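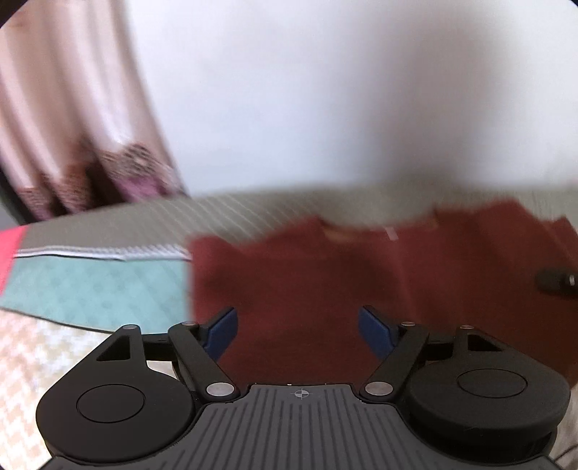 The care of knitted garments at the close of the heating season occupies most of April in this household, and the present entry records the procedure now in force. The work is carried out on the bed in the back room, which offers the only soft surface of sufficient width. A garment arrives there in the state in which it left the chair or the basket, and a dark red one, crumpled in a heap, gives no indication of its condition. A heap conceals pulled threads, thin elbows and forgotten tissues alike. No garment is to be judged, folded or put away until it has been opened out completely.

The procedure was first set down after the move from Bustmont to the present apartment in Onano. The Bustmont closet had deep shelves, and sweaters were stacked there without much thought. The closet at Onano is shallow, and its upper shelf will not accept a fold wider than a dinner plate. Several methods were tried during the first winter. The one described below was retained.

Preparation

The bed is made before any work begins. The spread should be pulled tight, as a ridge beneath a sweater will be mistaken for a ridge in the sweater. Rings and watches are removed. A lint brush, a darning needle and the Lemma notebook are placed on the nightstand.

Laying out

The sweater is placed with its back facing up and its sleeves extended to either side. The shoulders are settled first, then the body is drawn down the middle of the bed by the hem, using the flat of both hands. Pulling at the cuffs is discouraged. Gentle wrinkles across the upper part may be smoothed from the center outward, and those that remain may be left alone.
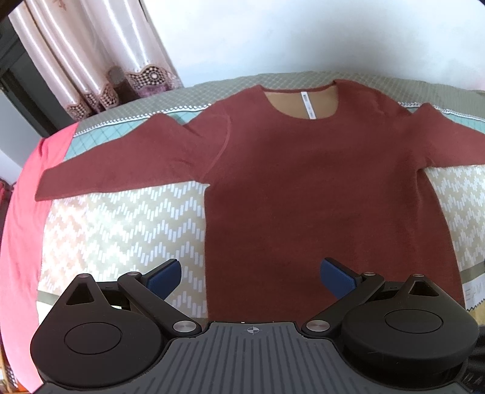

Rust sweater, back side up, with the care label showing inside the neckline.

The label is read at this stage, even where the owner is confident of its contents. An error made two winters ago, involving a gray cardigan and a warm cycle, is the origin of this rule. The washing instruction is copied into the notebook beside a short description of the garment. Where a label has faded past reading, the entry is marked "cool, by hand" and the matter is considered closed.

Folding

One sleeve is brought across the back and turned down along the body. The second follows in the same manner. The sides are then brought in to the width of the shelf, and the hem is raised to the neckline in 2 folds. Heavier knits receive a single fold and are assigned to the bottom of the stack.

Storage

Folded sweaters are placed in Skellent cloth boxes, with the neckline toward the front. Boxes are not filled to the top. Cedar blocks are sanded lightly before reuse and are kept from direct contact with pale wool. Garments awaiting repair go into a separate box, which is to be emptied before October. Last year it was not.

Remarks on the folding of scarves will be given in a later entry.

Search this blog Search Go

Contact | Copyright, all rights reserved | Back to top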